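Skallen, edición de bolsillo: ensayo sobre el miedo de los demócratas

Inicio > Librería > Ensayo político > Skallen

Formato: rústica con solapas
Idioma: español
Traducción: directa del italiano
Autor: Gualtiero Fabbri
Editorial: Obura
Páginas: 636
Referencia de tienda: 2040
Disponibilidad: en existencias

Confieso que tardé lo mío en abrirlo. Lo tuve en la mesilla desde marzo hasta julio, debajo de dos novelas y de un catálogo de persianas, porque un ensayo sobre parlamentos regionales no es lo que una se lleva a la cama con ilusión. Y luego me lo leí en dos semanas, con lápiz, enfadándome con él cada veinte páginas (¡y eso me pasa poco!).

Os cuento de qué va. Skallen es un municipio imaginario que Fabbri se inventa para poder hablar de todos los que conoce. Tiene su alcalde que lleva demasiado tiempo, su oposición que se odia más entre ella que al alcalde, su periódico local que vive de los anuncios del ayuntamiento. Sobre ese decorado va montando capítulos de teoría política bastante seria: qué pasa con los partidos cuando pierden a sus afiliados, quién decide de verdad un presupuesto, por qué la gente vota a favor de una obra y cuatro años después vota contra quien la hizo. Se lee casi como una crónica, y cuando te quieres dar cuenta llevas media hora con la representación proporcional.

La parte que más he recomendado en la tienda es la tercera, la de los pactos. Ahí Fabbri deja el tono de profesor y se pone a contar una negociación de coalición hora a hora, con sus cafés, sus portazos y su reparto de concejalías a las cuatro de la madrugada. Un cliente que fue concejal en su pueblo me dijo que tuvo que cerrar el libro un rato. Lo entiendo.

¿Pegas? Unas cuantas. El capítulo sobre redes sociales se ha quedado viejo, y eso que para esta edición lo retocó. Los ejemplos italianos no siempre traen nota y hay apellidos que aquí no le suenan a casi nadie. Y la tesis final, que las democracias se estropean más por aburrimiento que por rabia, me parece estupenda para una tertulia y floja para un libro de este tamaño. Yo la rabia la veo por todas partes. Pero discutir con él es media gracia de leerlo, así que tampoco se lo voy a tener en cuenta.

Sobre la edición. La de bolsillo lleva el mismo texto que la grande, sin recortes, más un prólogo nuevo de doce páginas. El papel es más fino, se transparenta un poquito si subrayáis con rotulador (lápiz, por favor, lápiz). La letra es pequeña pero limpia, y yo, que ya estoy en edad de gafas, no he sufrido. El lomo aguanta bien: el mío ha ido y venido en el bolso todo el verano y sigue entero.

Lo que sí echo de menos es el índice de nombres, que en la edición grande estaba y aquí ha desaparecido. Escribí a Obura para preguntar y me contestaron que se puede pedir en PDF por correo electrónico. Lo pedí y me llegó esa misma tarde. 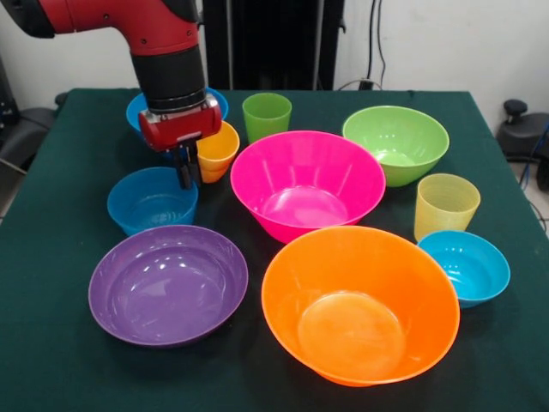 Si dudáis entre este y Jenum, que es el otro de Fabbri que tenemos en la tienda, mi consejo es empezar por Skallen. Jenum es más corto, sí, pero da por sabidas muchas cosas y va casi entero de reforma constitucional. Para un club de lectura, Skallen sin pensarlo: cada parte se puede comentar suelta y siempre hay alguien que salta.

También lo vendemos en lote con Lenach, la revista de debate, con el número que le dedicaron al libro. Trae una entrevista larga con el autor y una reseña muy poco amable que a mí me hizo bastante gracia. La referencia del lote es la 1452.

Envíos: los pedidos que entran antes de las 13:00 salen el mismo día laborable. Podéis recogerlo en tienda sin gastos, os avisamos por mensaje cuando esté apartado.

Devoluciones: 3 semanas desde la entrega, sin subrayar, claro.

Para pedidos de grupo, escribidme antes de pasar por caja y os preparo el presupuesto. Si además queréis la guía de preguntas que usamos en nuestro club, decídmelo en el mismo correo y la meto en el paquete.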